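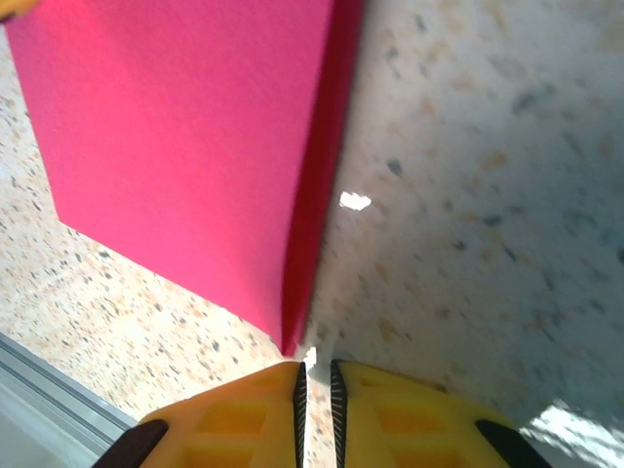
*The pink one on the speckled counter, item 2 below.*

**Shared kitchen meeting, Penberg house, May**

I'm taking the minutes again, so they come with my opinions in them (you all had your chance to volunteer). We started at ten past seven, once the kettle had boiled and the last two people had found chairs. Nine of us came, two sent apologies, and one sent a cake, which was accepted as an apology too.

**1. Last month's minutes**

Agreed, with one correction. I wrote that the second-floor fridge shelf was going to the people in the back rooms. It's the shelf below that one. Sorry! The labels on the door were right all along, so please go by those.

**2. The counter, and what lives on it**

This took up most of the evening, as I think we all knew it would.

We've had the new speckled counter since March and everybody still loves it. I love it. It's cream with gray and tan and little orangey bits in it, and it hides toast crumbs so well that we've all gotten lazy about wiping. Two people said they'd put a sleeve down in something sticky this month. So the first thing we agreed is that you wipe when you finish, whether or not you can see anything, and you run your hand over it afterward.

Then the bright pink thing. Opinions were strong. Half the table says that much hot pink cheers up the room, and the other half says it's all they can see when they come in for breakfast. I'm in the first half, for the record. We had a long back and forth about whether things should be allowed to stay out on the counter at all, and where we ended up was this:

- Anything that gets used every day can stay out, pushed back against the wall.
- Anything else goes in a cupboard by bedtime.
- The pink one stays out until the next meeting and then we vote.

Somebody asked if we could have a color rule. There was no support for a color rule.

We also talked about the shine. The counter has a polish on it that catches the light, and a few people find it a bit much when they're chopping. One suggestion was a matte mat for the chopping end. I said I'd look at what Rultarow has, as they did the counter in the first place and might know what won't scratch it. No hot pans straight on the surface until I've asked them about that as well, please.

**3. Money**

We have $2,028 in the kitchen fund, and that's after the counter was paid off. There was a little cheer. The counter came to $2,303 in the end, delivery included, and the old one was taken away for nothing.

The quote for redoing the cupboard doors is $1,519 from Rønning. We went around the table on this. Five in favor, three against and one who wanted to know if we could do only the top row. It's a fair question and I'm going to ask for a second price on just the uppers. The people against weren't against the doors so much as against emptying the fund two months after filling it, and I must say I came around to their side a bit while they were talking. No decision tonight. It goes on the list for next time.

The monthly amount stays at $15 each. If you pay in coins, please put them in an envelope with your room number on it and don't leave them in the mug. The mug is for drinking out of.

**4. Cupboards and drawers**

The drawer left of the stove won't close again. We took everything out during the meeting to see why (I know, but it was right there) and found a potato masher wedged at the back, plus a second potato masher. One has been kept and the other is on the windowsill by the front door for anyone who wants it.

The spice shelf is going to be sorted on the first free evening. Three people offered, and I'd like to have that in writing, so now it is. If you have a jar with no label, please come and claim it or it goes.

**5. Noise**

Blender before seven in the morning: no. Carried without a vote, or at least I didn't hear any objections.

**6. Anything else**

The Prekatmont building down the street is clearing out its own kitchen and has offered us a set of stacking bowls and a dish rack. Yes to the bowls. The dish rack needs measuring first, as the space beside the sink is smaller than it used to be and I don't want it sitting halfway over the edge.

The window over the sink sticks. Wax was suggested, and so was soap. We'll try soap.

**To do before next time**

- Ask Rultarow about a mat and about hot pans (me)
- Second price on the upper doors only (me again)
- Measure beside the sink (room 4)
- Soap for the window (room 7)
- Spice shelf (rooms 2, 5 and 8)

We finished at twenty to nine and the cake was gone by quarter to. Next meeting is the same time next month, and whoever sits nearest the stove is taking the minutes.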